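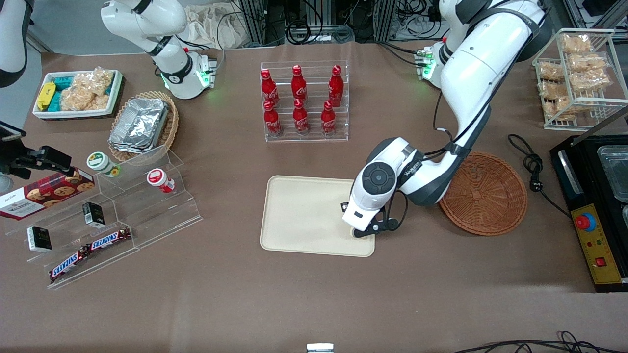 Home | Fixtures | Academy | Ground Visits | Archive | Contact

Open day at the Cuvholm training center

Posted 07/11/2021 by Renata Tokarz

Cuvholm opened its training center to registered visitors for the first time since the second building phase was finished. Entry was by timed slot, in groups of 16, and the full route took a little under two hours. I had the second slot of the morning. The notes below follow the order of the route.

Pitches

The site has five full-size pitches, two of them artificial. The first team uses Pitch 1, a hybrid surface with synthetic fiber stitched into natural grass. The grounds staff gave the mowing height as 25 mm on match preparation days and slightly higher in midweek. Pitch 1 has undersoil heating supplied from a separate boiler house. Pitches 2 and 3 do not, and the academy moves to the artificial surfaces when they freeze.

Drainage was the main topic at this stop. The north end of Pitch 3 sits on clay and held water through most of last winter. A new set of lateral drains went in over the summer, running to a collector along the touchline. We were allowed to walk on that end. It was firm, with some unevenness where the trenches were backfilled. The head of grounds expects another season of settling before it can be rolled level.

Gym and medical area

The gym is a single hall split by a rubber walkway. Strength equipment is on the left, with bikes and treadmills on the right. Academy players under 15 train here only in supervised groups, and their programs are kept on paper cards in a rack by the door. First-team programs are on screens at each station.

The medical rooms were closed except for the hydrotherapy area, which has one deep pool with an adjustable floor and two small plunge pools. The physiotherapist on duty explained the return-to-play sequence for hamstring injuries in some detail. A player has to complete four running sessions at set speeds before joining full training. The speeds are set from his own match data.

Analysis department

Three analysts work in a room on the upper floor. They tag every first-team match by hand the morning after it is played, using a code list of 42 event types. Opposition reports cover the last five matches of the coming opponent. We were shown the report prepared before the away game at Stasiv, with the shape of their press drawn over a series of stills. The part on goal kicks was the most useful. Stasiv had played short from most of theirs, and the report recommended leaving the left center back free and closing the pass into midfield.

Set pieces have their own file. Corners are grouped by delivery and by starting position of the first runner. The group asked whether the players read any of this. The answer was that each player gets a clip list no longer than 10 minutes, and the full document goes to the coaches.

Academy

The academy has 178 registered players across all age groups. Most live at home. Those from farther out board in a house in Zindmont, 15 minutes away by minibus. School lessons are given on site two afternoons a week for the two oldest groups.

The under-17s were training on Pitch 4 when we came through. The session was a possession drill in a narrow rectangle with neutral players on the long sides, followed by finishing from cutbacks. The coach stopped the first part often to correct body position when receiving.

Practical information

Parking is behind the east gate and was full when I left. The bus from Pliltavero stops at the bottom of the access road, with a walk of around 10 minutes uphill. There is no shelter along the pitches. The route has one flight of stairs, to the analysis department, and an elevator at the far end of the corridor. Photography is not allowed in the gym. The next open day is planned for December, and registration will be through the club office.

Comments (3)

eastgate_end: Did they say anything about moving the reserve games to Pitch 2? The stand there has been fenced off since spring.

Renata Tokarz: It did not come up on my slot. The fence was still in place.

M. from Zindmont: The bus times changed last month, check before you go. Good notes on the drains.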